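The robotics club at Duggan Community College started in January with 19 members and one task: get a robot to set a table. By April 2020 the task had grown to include a tray of cups, a cutting board and a pot with a lid.

Roksolana Demchenko runs the club. She teaches electronics during the day and had wanted a project that students from other departments could join. Kitchen work seemed like a fair choice because everyone already knows how to do it.

"They can all pick up a cup," she says. "Then they have to write down how."

The students named their project Kivo. Each team gets 30 minutes at the table, and most of that goes to grasping. Paper cups are the usual starting point. They are light, they roll, and they fold if the fingers close too far. 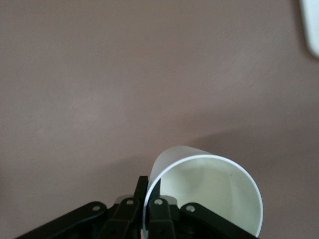
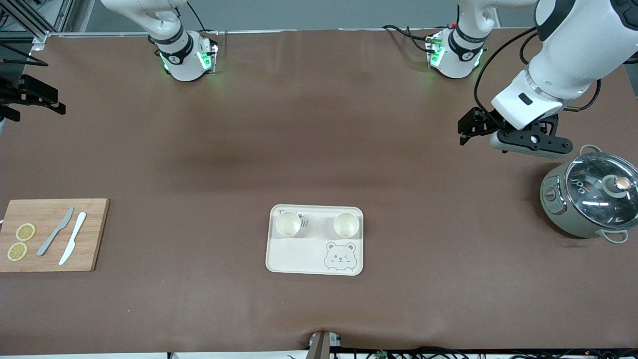
*Work on Kivo at Duggan: a paper cup held at the rim (first photo), and the table with its tray, cutting board and pot (second photo).*

Kyrylo Tymoshchuk is in his second year and keeps the club's log. It has 212 entries so far, many of them one line long. "Dropped it" is common. So is "cup crushed, new cup."

His team spent 3 sessions on cups lying on their sides. They tried closing on the body of the cup first and later moved to the rim, where the paper is rolled and stiffer. Tymoshchuk prefers the rim but says it asks for a better approach angle.

The pot lid comes next. Demchenko wants each team to submit a written plan before trying it, with the grip point marked on a sketch. Two teams have turned theirs in.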